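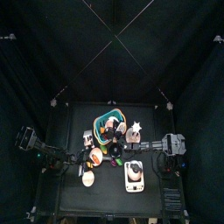

Kozma Recipe Card Transcriptions

A plain-text collection of handwritten household recipe cards, transcribed line by line and lightly tagged. The cards come from two kitchen tins bought at an estate sale in Benstead. This file explains what the collection holds, how it was typed up, and what to watch for if you plan to use it.

Version 2

What's new in version 2

Ingredient lines are now split from method lines. In version 1 they were run together in one field, and anything that searched for flour also found the step where you flour the board.
Crossed-out words are kept and marked. Version 1 dropped them.
The Parar tin has been added. Version 1 held the Kozma tin only.
Fractions are written with a slash (1/2, 3/4) everywhere. A few cards in version 1 used decimals that were never on the card.

Contents

The collection holds 141 cards. Most are baked goods, followed by pickles and relishes, then casseroles, then a small number of household mixtures such as furniture polish and hand lotion. The household mixtures are tagged nonfood. Please leave that tag in place if you pass the files along, as one of the polishes reads a lot like a salad dressing until the last line.

The two tins were kept by different families and they don't look alike on the page. The Kozma cards are orderly. Ingredients go down the left side, the method runs across the bottom, and the oven temperature is in the top corner. The Parar cards are written as running notes, often with no quantities at all for salt, pepper or shortening.

Files

cards.txt: all transcriptions, one record per card, records separated by a blank line
tags.txt: card number and tags
spelling.txt: original spelling and modern spelling, one pair to a line
unclear.txt: every word we could not read, with the card number and line
changes.txt: corrections made between versions

Fields in cards.txt

number: the card's place in its tin when we opened it, with K or P in front
title: as written, including misspellings
credit: first name or initials only, where the card says who the recipe came from
ingredients: one per line, in card order
method: one line per sentence
temp: oven temperature if given, otherwise blank
yield: as written
back: anything on the reverse side
hand: a, b, c or d, for the handwriting

The hand field is a judgment call. Hand a and hand b are easy to tell apart. Hand c may be hand a at a later age, with a shakier line and larger letters. We left them separate so that anyone who disagrees can merge them without much work.

How the cards were transcribed

Each card was typed twice, with a gap between the two passes, and the results were compared. Where they differed, the card was pulled and read again. If the word still couldn't be settled it went into unclear.txt and appears in the transcription as [?].

Spelling was kept. Punctuation was kept unless a stain made it impossible to tell a period from a spot of grease. Line breaks inside a sentence were not kept. Abbreviations were left alone, so you will see tsp, t., teasp. and tea sp. for the same measure, sometimes on the same card. A capital T. is a tablespoon in the Kozma tin. In the Parar tin it can be either, and you have to go by the recipe. P-12 calls for 2 T. of baking soda and almost certainly means teaspoons.

Temperatures

All temperatures are in degrees Fahrenheit. Older cards say slow oven, moderate oven or quick oven, and we copied those words into the temp field without turning them into numbers. One card, K-88, gives 700 degrees for a cornbread. It is clearly written and was clearly a slip. We transcribed it as it stands and added the tag check.

Tags

cake, cookie, pie, bread, pickle, relish, casserole, soup, candy, drink, nonfood, check, partial, duplicate

A card can have more than one tag. Partial means that a corner is missing or that the recipe continues on a second card we don't have. Duplicate means the same recipe turns up elsewhere in the collection, even if the amounts differ. The date bars appear in both tins with different amounts of sugar, and both versions have been kept.

Known problems

Several cards in the Kozma tin were stuck together. They were separated after a night in the freezer, but some ink lifted and the backs of those cards are not reliable.

Clippings glued to cards were left out. The record says clipping in the back field and nothing more. We don't know who holds the rights to the printed text.

The yield field is of little use. Many cards say things like makes a good batch, or enough for church. One pickle card says 100, with no word after it. It could mean jars or cucumbers.

Food safety

Please don't can or preserve anything straight from these cards. The pickle and relish recipes are a record of what people wrote down, and a number of them use less vinegar than current guidance calls for, or skip processing the jars. The same goes for the cards that leave egg custard on the counter overnight. Use a tested modern recipe for anything you plan to store.

Privacy

Surnames, street addresses and phone numbers were removed from the credits and the backs. Kozma and Parar are the names painted on the lids of the tins, and were kept because there was no other good way to tell the two apart. If you find a detail we missed, send the card number and the line and it will come out in the next version.

Using the files

The transcriptions may be copied, printed and changed for any purpose. If you publish something from them, name the collection and the version. The text is UTF-8 and opens in any editor. Degree signs were typed as the word degrees to save trouble in older programs.

Corrections

Corrections go to the Zonadine project list. Give the card number, the line as it stands and the line as you think it should be. New readings for unclear.txt are the most welcome, in particular for K-31, where the third ingredient has been read as mace, mice and rice. Changes are gathered and added each January.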